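Progress report to the Arkard Fund: shared weekday lunches, Stunoslow district

September
Prepared by the project office, Tridimar
Print this page | E-mail this page
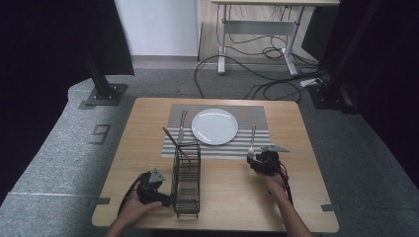
A single place setting: plate, knife and fork on a striped placemat.

This is our second report under the current grant. The first one was upbeat. We have reread it and think parts of it claimed more than we knew, so this one tries to stick to what the records can bear.

Where things stand

The grant pays for weekday lunches for older people who live alone, served at 6 sites across the Stunoslow district. All the sites are open. Two opened late, one over a kitchen inspection and the other over a lease that took far too long to sign. In the period covered we planned for 803 lunches and served 739. On paper that is a good result, and the summary sheet we sent in August said so.

We would ask you to read the number with some care. A lunch served is a plate handed over. It doesn't tell you who got it. Our sign-in sheets ask for a first name and a street, and plenty of people leave the street blank. From the sheets we can match, a fair share of the meals went to the same regulars, many of whom were already going to the church lunch or the library coffee morning before we started. They enjoy coming and we're glad to have them. They are not, for the most part, the people the proposal described, who seldom leave the house and have no company at meals.

Referrals

The proposal assumed that clinics would send people to us. They mostly haven't. We left cards at the front desks in spring and went back in early summer to find the cards still there. One clinic asked for a form, we wrote a form, and it has not been used. We were too quick to treat a friendly meeting as an agreement.

What has worked better is dull and slow: a phone call, then another phone call the week after, then an offer to pick the person up. People who came this way usually said no the first time. We had no line in the budget for the calls and have been doing them out of office hours, with the result that they stop whenever the office is busy.

The survey

You asked for figures on loneliness. We ran the short questionnaire from the Naseri package at the start and again in August. Scores went up. We don't think you should quote that. The people who filled in the second round were the ones who had kept coming, and those who dropped out after a visit or two were never asked why. The forms were also handed out at the table, in front of the people serving the food, and few guests are going to mark the lunch down under those conditions. A couple of sites read the questions aloud, which the instructions tell you not to do.

If the second year goes ahead we would like to drop the questionnaire and phone the people who stopped coming. It would give you a smaller number and probably a less pleasant one.

Money

Food costs are within budget. Transport is over, and will stay over. The shuttle contract charges by the run whether there are six riders or one, and most runs have been closer to one. We have asked for a per-rider price and are waiting for an answer. The printing line is underspent – we stopped ordering flyers in June – and we ask your permission to move what is left to transport.

The new booking software has cost more in staff time than it has saved. Site leads still keep a paper list, then type it in at the end of the week. We were told this would settle down after the first month. It has not, and we don't plan to renew the license unless it does by winter.

What we are asking for

We are not asking for more sites. There was some talk at the spring meeting of doubling the number, and we would advise against it until we know who the present ones are reaching. What we would like is:

- permission to move the printing money, as above
- part-time hours for the phone calls, paid for by closing the site with the lowest attendance
- a later date for the next report, so that it covers the cold months, when attendance is likely to drop

We have not chosen the site to close and will not do so before talking to the people who eat there. The attendance sheets by site, the transport invoices and the blank questionnaire have been sent separately. The sheets for July at one site are missing two pages, and we have left those lunches out of the total.

Print this page | E-mail this page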